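What the arm learned from Sowmya

19 Sep 2018

I have now spent two Saturdays in the back of the Isby workshop watching people teach a robot arm to pick things up, and I'm still not sold. I said I'd write it up either way, so here goes.

The setup belongs to Nandini Marar, who has more patience than anyone I know. You hold a pair of handles, squeeze a trigger, and the arm across the bench copies you. Every run gets saved. Do it enough times and a program is supposed to work out what you were up to and carry on without you. The software is called Starkar, and its welcome screen says teaching a robot should be "as easy as showing a friend." I have shown friends how to do plenty of things. None of them needed 70 tries before lunch.

My first problem is with the word "teaching." When I taught my nephew to drain pasta I told him the steam would burn him, and he moved his face. The arm gets none of that. It gets where my hands went and what the camera on its wrist saw, and it has to guess which part mattered. I scratch my nose with my elbow in the air and that's in the lesson too.

My second problem is that I'm a bad teacher by remote control, and I suspect most people are. You can't feel anything through the handles. I'd come down on something too fast, stop, back off, come down again, and Nandini would say "keep that one." She wants some of the fumbling left in, so the program sees a person getting out of trouble. Fine, I follow the logic. But she also threw away plenty of my runs for being sloppy, and I never did learn where the line was between useful fumbling and plain fumbling. I asked twice. She said you get a feel for it.

Metal with holes in it is where I lost most of my confidence. From the wrist camera, coming in close, you get a curved rim and a lot of dots, and then the light hits and part of it goes white. Try judging how far away that is on a screen, with both fingers open and your neck getting stiff.

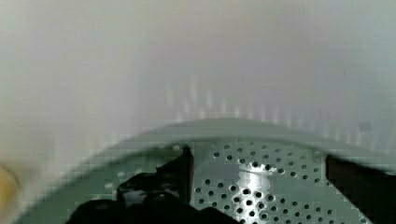

Why not just program the motion once and skip all the showing? A fixed motion works when the object is in the same place every time, and in a kitchen or a workshop it almost never is, so the hope is that many different examples will cover the changes.

That's the argument, anyway, and it's the best one they have. I just keep looking at the price. Nandini's target is 1,000 saved runs for one task. One! She had 900 when I left on Saturday, and Sowmya Palaniappan had done more of those than anybody, in headphones, hardly talking. Sowmya is very good. Her hands are slow and even and she never seems to hunt for anything. If the arm ends up decent at this, I'd say it's because it got Sowmya, and I wonder what it would look like if it had only got me.

To be fair, I did watch it run by itself. Nandini let the half-trained version have 4 goes at a plastic tub. It got two. On one of the misses it closed its fingers on air next to the tub and then lifted, very carefully, nothing. I've seen people online call that sort of thing cute. I'd have sent it back to the store.

Bhat, the other outfit that uses the space, does it differently. They grab the arm itself and push it through the motion by hand. I tried that for ten minutes and liked it a lot better, because you can feel when you bump something. The catch is that your own arm keeps getting in the camera's way, and the robot won't have your arm there later. So that's no free lunch either.

I've told Nandini I'll come back in December, when the full set should be done and she wants to try it on things it hasn't met before. I'm bringing my own colander, the old dented one with a loose foot, and I haven't told her about the foot.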